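Progress report, Snack Packing at Home pilot, July work
Prepared by Danica Ivanov for the Fitzsimmons fund
2026-09-05

You asked whether the home packing rounds are worth another payment. My view is that they might be, but the case is weaker than the Bereo proposal made it sound.

In July we ran 23 packing rounds in two apartments. The task is dull on purpose: mixed snacks go from a flat surface into an open cardboard box. Dundau promised a written packing order before we started. We got it in the third week, and it assumes snacks of one size. Ours are small foil packets, long packets and wrapped cake, and they don't stack.

Most rounds were done on a bed. I argued for a table and lost, the reasoning being that people at home sort things wherever there is space. Fine, but a mattress gives, and a patterned sheet makes small shiny packets easy to miss. 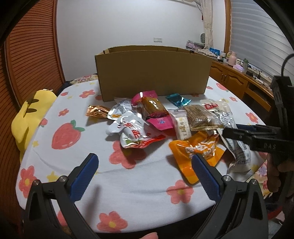

Does a shallow box slow the packing down?
Probably a little, though we can't prove it yet. Only three rounds used a deeper box, and those were all done late in the day.

The Flikano summary calls the July results "strong." I would take that word out. Finish times were written down by two people who started the clock at different points, and I have found no way to reconcile their sheets. The count of crushed packets is better kept, but it mixes cake with everything else.

Before any money is released I'd like one timing rule, separate counts for cake and foil, and a fair run with the deeper box. Bereo says this is already planned. I have asked for the plan and not received it.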